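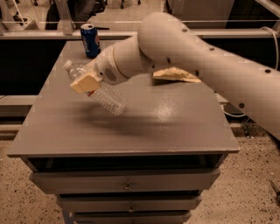
Bottled water and a can of Pepsi at one of the gray cabinets of the Pultirell guesthouse.

December 22, 2022

The owner of the Pultirell guesthouse in Drostamness does not begin with the beds when she speaks about her rooms. She begins with the small furniture. "People write to me about the mattress before they come," she says. "When they are here, they use the cabinet beside the bed much more than they think. Keys go on it, drinks go on it, the telephone, the bread from the station. It is the real table of the room."

We talked in her breakfast room, between the last guests of the morning and the first laundry. She took over the house from a cousin and found in it furniture of many ages and many colors. Brown, yellow pine, one set in a green that she still does not like to remember. In May she decided that all pieces with drawers should become gray.

"I did not want white," she explains. "White shows each ring from a cup. Black shows the dust. I tried two grays on the inside of an old door and I left the door in the corridor for some weeks. The guests touched it, the suitcases touched it. Then I chose."

The painting was done by a small workshop in Fukinberg, which calls this shade Pastor. She does not know why, and the workshop could not tell her either. The bill for all the furniture came to 3252 dollars, with the transport. A separate offer for new furniture was much higher, and she says that the new drawers did not run as well as her old ones.

I asked if she had doubts during the work. "Of course. The pieces were gone and the rooms had only beds. I put chairs next to the beds, and the guests put everything on the floor anyway." She laughed at this. "One family asked me if the house was closing."

Since the cabinets came back she has learned new things about them. The drawers stuck in the first wet weeks, and she rubbed the runners with candle wax. She keeps the upper drawer empty for the guests. In the lowest one there is a spare blanket, folded flat, and this has ended many telephone calls at night.

She has also become strict about what stands on the top when a guest arrives. In the past there was a lamp, a card with the prices, a small plant and a bowl with sweets. Now the lamp is on the wall and the card hangs by the door. "I want that they find a free place. A person comes from the train with full hands. If my bowl is there, where should the hands go?"

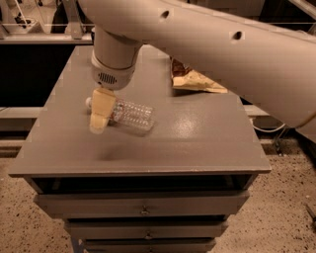 Water is the one subject on which she has not found peace. The house buys bottles for the guests, and she would prefer jugs, but most people trust a closed bottle more. She says that a cabinet must be ready for the way people put things down when they are tired. A bottle does not always stand. It may lie on its side on the gray top, with its little white cap still on, and the paint has to live with that. "I wipe under bottles all day," she says. "With the ridged ones, the water sits between the ridges and comes out later."

The workshop gave her a clear coat for the tops, and she asked for a second coat on the cabinets in the rooms with no desk. In those rooms people eat at the bedside. Cans she does not mind so much, only the sticky ring they can leave. For this she uses warm water with a drop of dish soap and a soft cloth. She has stopped using the kitchen spray -- it made the finish dull on one piece, and that piece now stands in her own bedroom.

Not all guests like the gray. A man who had come each year told her that it felt like an office. She offered him the one room where she kept the old pine, and he took it. "So now this room is his, more or less. I cannot paint it anymore."

Her next expense is already decided. The wardrobes will follow in the same color, and she has put aside 2191 dollars for them. She would like to have the first two ready before the spring guests. The mirror in the corridor she will leave as it is.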